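Jornelel bench notes
@jornelel_bench
Oct 9, 2026

1/ Wide parallel-jaw gripper (Groltow) on the left arm against the compact one (Ninlow) on the right. Same controller, same operator interface, same pile of small objects. Long thread, mostly about knobs and latency.

2/ Total attempts: 361. Completed without a human reaching in: 332. That number flatters both grippers. Most of the attempts were blocks, and blocks are easy.

3/ An attempt starts when the arm leaves its rest pose and ends when the object is released at the goal or the operator gives up. A regrasp is allowed. A second regrasp counts as a fail. We argued about this in April and I am not reopening it.

4/ Controller settings, for anyone repeating this: position mode on all joints, force limit on the jaws only, gripper command on its own channel. The April runs shared a channel with the wrist and the jaws lagged whenever the wrist was busy.

5/ The lag was easy to hear. Wrist stops, short pause, jaws close. With the separate channel the pause is gone on the Groltow. The Ninlow still has a little of it at low force. I suspect its own firmware filter and have not found a setting for it.

6/ Wide gripper first. Stiff and slow to open fully, and very good at square things. The housing is the problem. On anything near the table it arrives before the fingers do unless you tilt it, and tilting it uses up wrist travel you wanted for later.

7/ Compact gripper: less stroke, less force, much easier to see past. Operators picked it first for anything in a gap. They also trusted it too much and asked it to do cups.

8/ The bench under the X cables. In the second picture the wide gripper has its dark tapered fingers either side of the wooden knob, with the smaller gripper up to the right over the block. The white fingers on the left arm are in the first. 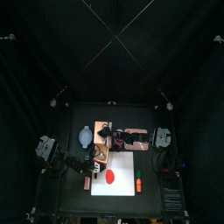
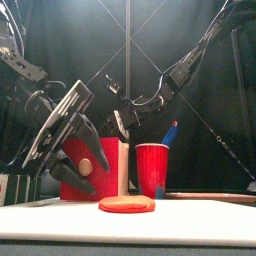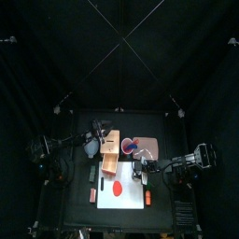 9/ Knob results. A short round peg on a flat face is a bad target for flat fingers. If the two fingers are even slightly off parallel the peg walks toward the tips as you close. The fix was to close at a third of normal speed and stop on force. Stopping on position never worked well.

10/ I tried a strip of rubber tape on the inner faces. Better grip on the peg, worse release. It stuck to the felt-like finish on the red block and we took it off again.

11/ White fingers against dark tapered fingers. For picking things off the table I prefer the tapered ones. For edges and anything you want to push along the surface, the white ones. Changing them takes longer than it should because the screws are not captive. I have lost two.

12/ Drawer. Two arms make this trivial and one arm makes it annoying. One gripper steadies the box, the other pulls. With one arm the whole box comes along with the drawer. You can brace it against something heavy, but then you are testing the brace.

13/ Pulling speed mattered more than grip force here. Slow start, then constant. A fast start made the drawer jump and then bind at an angle, and once it binds you have to push it back in and begin again.

14/ Marker in cup. Easy to grab by the upper end. Hard to lift out straight. Both grippers tended to pull toward their own base, which drags the cup by the rim. The compact gripper did this less, probably from coming in closer to vertical.

15/ 17 of the failed attempts were this one task. If you only read one post in this thread, read that number and then decide how much you care about the headline figure in post 2.

16/ Soft objects: no winner. Anything padded with a seam can be pinched by either gripper if you go for the edge. Going for the middle presses it flat and you get nothing. The force readout is useless here, it looks the same for a good pinch and for a squeezed table.

17/ Carrot: fine by the body. By the leafy end, do not bother.

18/ Cameras. The fixed view from over the table is the one everybody reaches for, and it is poor for height. Operators misjudged how far a fingertip was above the surface again and again. A lower side angle fixed most of that and made left and right harder to judge.

19/ Final arrangement is high view large, low view small in the corner. I tried them at equal size and people looked back and forth and slowed down. No logging of gaze, this is from standing behind them.

20/ Exposure: lock it. Black drapes all around plus a pale object on the table and auto exposure goes hunting every time an arm crosses. Lock it on the brightest object and accept that the undersides of the arms go dark.

21/ Calibration drift. Checked at the start and end of each block of runs, and the worst shift I saw was 5 mm, on the right arm, after a long stretch without homing. Homing before every block brought it down to where I could not separate it from measuring error.

22/ Cable routing deserves its own post. The loops at the wrist need slack for full roll, and slack catches on tall objects. We ended up limiting roll in software. Loses you a few grasps. Saves a connector.

23/ Someone asked about the Furukawa mount plate. It fits both grippers with no adapter, but the hole pattern lets you put the Ninlow on rotated a quarter turn and the controller will not notice. Mark the plate with paint.

24/ Current setup going forward: wide left, compact right, tapered fingers on by default. I would not put wide grippers on both sides. They cannot share the space over one small object without touching housings.

25/ Next is the marker task again with a controlled lift path, straight up for the first part, operator takes over after that. Also captive screws.

26/ The attempt log is going up as a plain table once I fix the column where two operators used different words for the same fail.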